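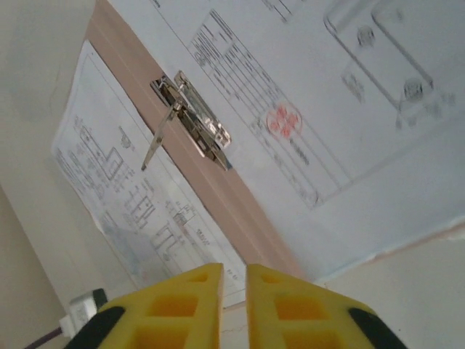

Wrist view during the approach to the clipboard, fingers pointing at the board and the jaw gap still open.

Recording clipboard demonstrations for the paper-handling set

This page covers how to record teleoperated episodes for the clipboard task in Prornilow. It assumes the arm is calibrated and the wrist stream already shows up in the recorder. If it does not, go through the Gratano setup page first.

What one episode contains

An episode starts with the gripper clear of the board and ends with the gripper clear of it again. Between those two points the operator makes one attempt at one instruction, such as "press the clip lever" or "take the left sheet by its lower corner." Do not chain instructions. Two actions in one file have to be split by hand later, and the split point is always a matter of opinion.

Before recording

1. Load the board with two sheets of different layout. A line drawing next to a printed form works well. Two blank sheets do not, as the model then has only the paper edges to tell them apart.
2. Let the sheets sit as they fall. A slight curl is fine and should stay in the data.
3. Check the clip for glare. Bright metal is acceptable, but the tip of the lever must be visible at the start of the approach.
4. Check that both fingertips show in the wrist view. The policy uses them as its reference for distance, so a camera that has slipped in its mount spoils the whole session.
5. Set the episode limit to 40 seconds.

Recording

Start the recorder, wait for the tone, then move. Approach at low speed until the tips are near the board edge. Pause there briefly – a clean pause makes the approach and contact phases easy to separate. Close the fingers only when the target is between them.

If the grasp misses, back off and try again once within the same episode. Recoveries are useful. After a second miss, retract, stop the recorder and tag the file "fail." Do not delete it.

Change the tilt of the board every ten episodes. Change the sheets every 58, which is the size of one shard at the current settings. Small text may come out blurred in the wrist stream. That is expected, and labels must not depend on reading it. Refer to sheets by position or by layout: "left sheet," "drawing," "form with the red stamp."

Checking the batch

Run the validator with the Dovhaniuk profile. It rejects files with dropped frames, missing joint states or an empty instruction field. Then watch one episode in every ten at double speed and confirm that the instruction matches the motion. Wrong-side labels are the most common fault, mostly after the board has been turned.

How many to collect

Plan on 200 accepted episodes per instruction before the first training run. The set stood at 1,712 accepted episodes at the end of September, with lever presses well ahead of sheet pulls, so new sessions should favor pulls from the lower corner.

Upload finished shards to the Imivville store under the task name and leave the local copy in place until the checksum report comes back.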